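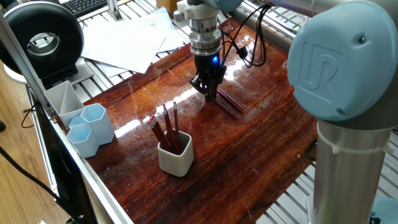

Section 4: Pencil sorting task

Kondham Robotics Club, member handbook

Read Section 3 (power-up and safe stop) before you start. You need two members at the bench for this task, one on the teach pendant and one watching the arm with a hand near the stop button. Swap over after each full run.

4.1 What you need

Dark red pencils, sharpened
White square pencil cup
White pen holder with the diagonal divider
Light blue hexagonal cups
Bench log book
The Ikau task file, version 16 or later

Use only the red pencils from the task drawer. The grip width in the file is set for them, and other pencils will slip or be squeezed too hard.

4.2 Setting out the table

1. Wipe the table top with a dry cloth. Do not use polish. The varnish is shiny enough already and the glare can upset the pencil finder.
2. Put the hexagonal cups and the pen holder together near the aluminium rail, on the monitor side. Leave the cups empty.
3. Stand the square cup on the open part of the table, clear of the other holders.
4. Put the spare pencils in the square cup with the points up. It does not matter which way they lean.
5. Lay 2 pencils flat on the table under the gripper, side by side, with a finger's width between them. They may lie at an angle but must not cross.
6. Move paper, drinks and phones off the table top.

Note: If the pencils roll, turn each one a little until it rests on a flat side. Do not use tape or putty.

4.3 Checking the arm

1. Look at the light on the front of the gripper. It should be blue. If it is any other colour or is off, go to 4.6.
2. Check that the black cables beside the wrist hang in a free loop and are not caught between joints.
3. Check that the cable tie on the arm tube is tight. Leave the tail on.
4. Jog the gripper down at slow speed until the fingertips are just above the wood. Stop there and compare the height on the pendant with the last entry in the log.
5. If the two heights differ by more than 2 mm, do not run the task. Tell the session leader.

Caution: Never jog down with the speed slider above 17 per cent. The fingers will mark the table and may bend.

4.4 Running the task

1. Load the file and choose Sort, Single Pick.
2. Say "arm moving" out loud and wait for your partner to answer.
3. Press Play. The arm should lift clear, find the first pencil, close on it and carry it to the chosen cup.
4. Let the arm return to its start position before you touch anything on the table.
5. Repeat for the second pencil.
6. Write the result in the log: picked, dropped or missed. Put the cup used in the last column.

Caution: Keep hands out of the space between the joint cover and the table. The gap closes when the arm swings back.

4.5 Changing the target cup

The Ikau file knows each holder by its place on the table. If you move one, teach its position again using the steps in Section 5, then save under your team name. Do not save over the Charbonneau file, which is kept for the Nastau heat.

4.6 Faults

Gripper light off: press stop, check the plug at the wrist, restart from the pendant.
Pencil picked up but dropped on the way: run Grip Test and check the finger pads for dust.
Pencil missed: dim the ring light one step and try again.
Error 43: the arm has met something. Press stop, clear the table and call the session leader before you reset.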